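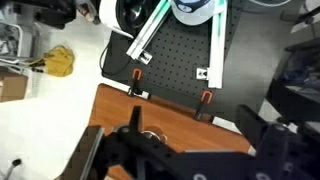
Welero Members' Forum
Workplace and Home Automation
Topic: Are machines ready for household and shop-floor chores?
Replies: 6

Moderator_Welero
Sun 10 December
Members are invited to give their views on whether a robot arm can yet be relied upon for ordinary chores, at home or on the shop floor. Contributions should draw on direct experience where possible. Sales material will be removed.

benchfitter
Our workshop took a Grivon arm on trial in August. It was given one task, which was to pick metal rings from a wooden bench and place them in a tray. Over the trial it attempted 3856 picks and the results were acceptable when the rings lay flat and apart. Shiny parts gave the most trouble. I would describe the machine as ready for that task and for no other task we have.

linen_and_stores
I manage laundry and stores for a residential college. With respect to the previous member, picking rings is not a chore. A chore is a cloth in a heap on the floor, which must be recognised, lifted, shaken out and put in the correct place. We have seen two demonstrations this year and neither supplier would attempt it with our own linen.

Rattanakul_Facilities
We must disagree in part. Our department has run a folding station for five months. Towels and pillowcases are handled to our standard, provided that a member of staff feeds them in one at a time. Fitted sheets are still folded by hand. The saving in labour is modest but it is real, and the staff concerned have asked to keep the station.

linen_and_stores
If a person must feed the items in one at a time, the person is still doing the chore. I should be interested to know how many hours were saved once that was counted.

Rattanakul_Facilities
It was counted. The figure is almost 6 hours a week across both shifts.

quiet_lathe
Both members are correct, in my view, and the difference lies in how much of the room has been arranged for the machine. If a plate is clamped to the bench and the rails are bolted down, the arm knows where its work is. A cap left between the rails or a cable trailing along the edge of the plate is a different matter. At our site the written rule is that the bench is cleared before the arm is started, and clearing it remains a job for people. Most household chores consist of exactly that sort of clearing.

benchfitter
I accept the point about clearing. Our own trial report did not include the time spent on it, and it should have done. I would add that clamps need checking as well. Ours were tightened at the start of each shift, and on one occasion the plate had still moved by the afternoon – only slightly, but enough for every pick to miss.

Moderator_Welero
Members who have used the Sesilero sorting unit are asked to post under the separate topic for that product. This topic remains open for replies on general readiness.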